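Wuswood Hall, opened in 1845, returns to concert use in May with a ticket ballot run by Genska. Capacity is 1000 per show, across 6 shows.

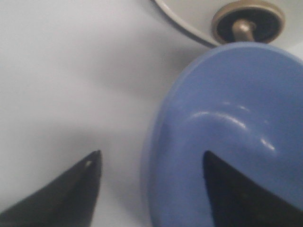 Daniyal Lodhi thinks the ballot favors people with several email addresses, and would prefer a line at the door. Genska replies that each entry is checked against a phone number.

Entry and draw
The form closes at noon. Duplicate entries are deleted before the draw — the first one stands. Winners have two days to pay.

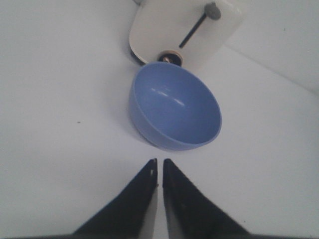 Sound
Keler supplies the speakers, hung in two columns beside the stage. The old balcony boxes stay off. Sandberg, the support act, plays a 30-minute set without drums. 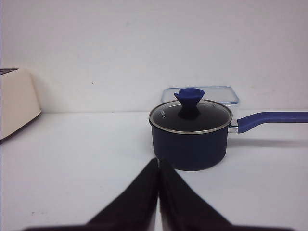

Returns
Unpaid seats go back into a second draw. Tickets carry the winner's name and cannot be resold; refunds are made to the original card.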